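3.2 What the lifters did between sets

I should say up front that I came to this part of the study with a bias. I've coached beginners at the Murnedau club for 10 years, and for most of that time I told everyone to rest until they felt ready. It's easy advice to give and I never checked whether anybody followed it. So when Sheena Laing and I were planning the study I pushed to have rest periods logged properly, and she very kindly let me have my way (she wanted jump height, and she got that too, see section 3.4).

We had 62 lifters finish the program. Everybody trained the back squat and the bench press, with the same warm-up and the same weekly jumps in load. The only thing we split them on was rest. One group used a fixed timer set to 3 minutes, and the other group picked their own rest, with no clock in view and no coaching on the matter from me, which was harder than it sounds! I had to walk to the other side of the gym more than once in April.

Start and stop times came from a button on the rack. The lifter pressed it after racking the bar and again before unracking it. A few forgot, mostly in the first week, and we threw out any set with only one press. I'd rather have a hole in the table than a guess. Figure 2 goes with this section.
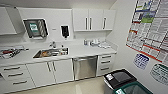 Figure 2

The self-paced group rested for less time than I thought they would on the light sets and a lot longer on the heavy ones. I'd pictured one steady habit per person, you know, the fast lifter and the slow lifter, and that's how I'd have described my own trainees if you'd asked me. The logs don't look like that. The same person would hurry through the first 2 working sets and then sit down, drink some water, chat, and take their sweet time before the last one. Bench press showed less of this than squats did, and we saw it in newer lifters as well as in the ones who'd been training for years.

Did it matter for strength? Not that we could see. Both groups got stronger, and the gap between them was small enough that I wouldn't hang a training plan on it. Rutherford's effort scale, which we asked people to fill in after every session, told a slightly different story. The timer group rated their last heavy set as harder, and several of them wrote in the comments box that the beep came too soon. On the light sets the comments went the other way (one lifter just wrote "bored" for a whole week).

There are a couple of things I'd do differently. The button was a nuisance for bench press, where you have to sit up and reach for it, and I suspect that stretched some of the short rests by a few seconds. I'd also keep the two groups apart. They trained in the same room at the same hours, and a lifter with no timer can still hear somebody else's. Sheena thinks this is minor and I think it may explain some of the odd-looking bench results, so we've agreed to leave the question open and report those sessions along with the rest. The full rest logs, including the sets we dropped, are listed by lifter in the appendix.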